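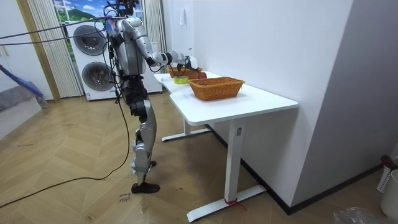

Week 6 — Software distribution: from the boxed disk to the store

Module handout, November 2024. Read before the seminar please, not during it.

Where we got to last week

Licences. Difference between owning a copy and having permission to use one. Keep that in your head, it comes back today.

1. The box

Software on a shelf. Disk, printed manual, card to post back with your address on it. The price had to cover the box, the printing, the lorry, the shop's cut and the returns. Maker saw what was left, months later.

Our running case is Mikonine, the small invoicing program from the reader (pp. in the contents list, I've lost my own copy). First print run was 3,000 boxes. Sold 1,699 at full price. The rest went back to the warehouse and were then sold off cheap to a mail order firm. Note what that does to the next version: less money, and a pile of old copies competing with the new one.

Bugs. A bug in a boxed program stays in the box. Mikonine posted out a replacement disk to anyone who had returned the card. Anyone who hadn't returned it carried on with the wrong VAT rounding, possibly for years.

2. Shareware

Copy it, pass it on, pay if you keep using it. No shop, no box. Bulletin boards first, then disks stuck on magazine covers.

Who pays? Most people didn't. So authors tried things:
— nag screens
— a feature held back until you sent the money (often called crippleware, not kindly)
— a printed manual for payers only
— a time limit, easily beaten by changing the computer's clock

Killodent is the example to know. A typing game, level 2 onwards locked. The author put the full postal address on the title screen and moved house the following July. Cheques went to the old flat. Silly story but a serious point — with shareware the payment route was part of the program, and once a copy was out you couldn't change it.

3. Downloads over the phone line

Slow and paid for by the minute in many places. Sizes mattered. People wrote small programs becuase large ones wouldn't finish downloading before somebody else in the house picked up the phone.

What changes: the cost of one more copy drops to almost nothing. What doesn't: finding the program in the first place, and trusting it. Viruses travelled the same way the programs did.

Worth arguing about in seminar: is the download really the big break, or is it the update? I lean towards the update. A program that can fetch its own fixes is a different sort of product. Can be sold unfinished. Can also be changed after you've paid for it, in ways you didn't want.

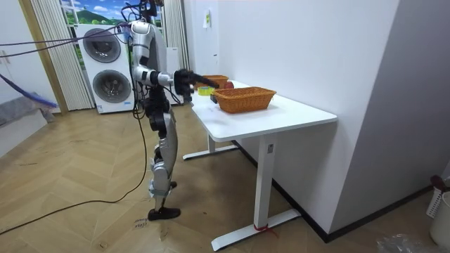
Oberholzer takes the opposite side in the reader, arguing that updates only tidied up what the boxed trade was already doing with its yearly versions, and that the real break came when the shop and the machine were run by the same firm. Until then, the argument goes, a buyer who disliked one seller could walk to another.

Fair challenge. Test it against the next section.

4. The store

One catalogue, one payment account, built into the device. Maker uploads, store checks, store takes its share, buyer taps.

Good for buyer: easy to find, easy to pay, easy to remove, some checking done.
Good for maker: no payment system to build, buyers in every country from day one.
Bad for maker: rules can change. Ranking can change. Customer's name and address belong to the store, so no card in the post any more, and no way of writing to people direct.

Tramutis (the bus timetable app, see reader) had 2,000 paying users when it was taken down over a rule on background location. Back up again after a fix, but the reviews had gone and it had dropped down the search results. Compare with Mikonine's unsold boxes. Different problem, but in both cases someone in the middle decides what gets seen.

5. Subscriptions, very briefly

Full session on this in week 8. For now: you stop paying, you stop using. Go back to the licence question at the top. What excatly has the buyer bought?

For the seminar

Bring one program you use and find out how it would have reached you under each of the four models. Half a page, notes are fine.

Also have a view on Oberholzer. Agree or disagree but use a case from the handout, and not just Tramutis, everyone picks Tramutis.

Reading: chapters on shareware and on stores. Skip the patents section, it's out of date and I'm replacing it.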